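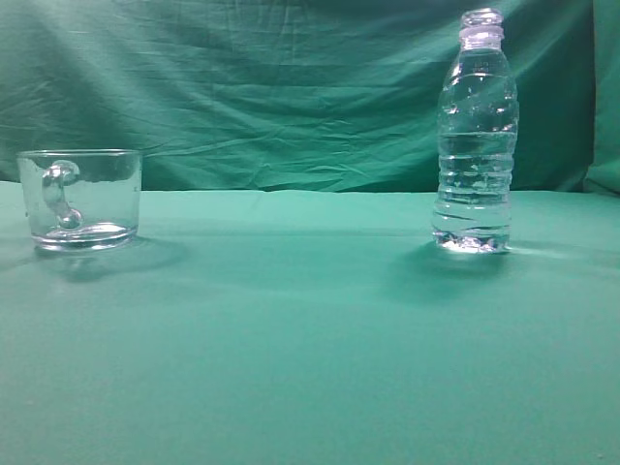

What size tablecloth do I need for a table that seats six?

Measure the length and width of the table top, then add the drop you want twice over, once for each side. Most people choose a drop of 20 to 30 cm for everyday meals.

Muma plain tablecloth

A heavy cotton cloth for daily use, woven and hemmed by Lapiņa and sold in the UK through Kurkeo. The hem is 3 cm deep with mitred corners. Every cloth is washed once before packing, so further shrinkage is slight.

Sizes
140 x 180 cm
140 x 230 cm
160 x 280 cm
Napkins 45 x 45 cm, sold in fours

Colours
Chalk, mustard, slate, teal. Brick was dropped in August and the last of it is in the clearance section.

Care
Wash at 40 with similar colours. Do not bleach. Iron on the reverse while still damp. Tumble drying is fine on low, but take the cloth out before it is fully dry or the creases will set. Treat oil and wine stains before washing.

Made to measure
Lengths up to 380 cm can be cut to order. Send your measurements to Tõnu Toom in the workroom and allow 15 working days. Round and oval cloths cost extra and need a paper template. Cut cloths cannot be returned unless faulty.

Delivery
Free on orders over £70. Smaller orders are £3.80 by tracked post.

Prices last changed October 2023. Trade customers should ask Zane Jaunzems for the current list.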